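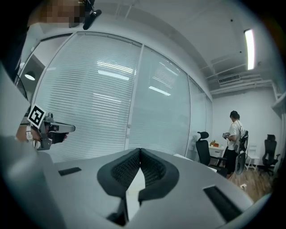 *Black finger pads leaning together in a V, and a hand reaching in from the left.*

# Why Does Thunder Come After Lightning?

Have you ever been tucked up in bed during a storm, seen the whole room go white, and then waited and waited for the boom? The lightning and the thunder start at the very same time, up in the very same cloud, so you'd think they would get to your bedroom together!

The trouble is that they travel at different speeds. Light is the fastest thing there is, so you see the flash almost the moment it happens. Sound is much slower. It has to be passed along by the air, one tiny bit bumping into the next (a little like a push traveling down a line of children waiting for lunch), and on a mild day by the sea it covers 1116 feet every second. That is quicker than any car on your street, but a storm cloud can be miles away.

And what makes the noise in the first place? Lightning heats the air around it so much, and so suddenly, that the air bursts outward in all directions. When that big push of air reaches your ears, you hear a crack or a long, grumbly rumble. 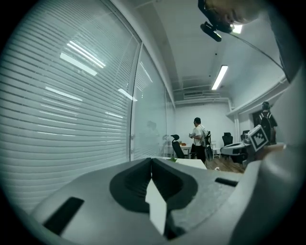 Sadia Virk wanted to know why thunder sometimes goes on and on when the flash was over in a blink. Good question, Sadia! A bolt of lightning can be a few miles long, and every part of it makes a sound. The noise from the nearest part gets to you first, and the noise from the far end comes trailing along behind. Hills and tall buildings can bounce it around too, and that stretches it out even more.

If you can hear thunder at all, the storm is close enough to be dangerous, so head indoors and do your listening from there.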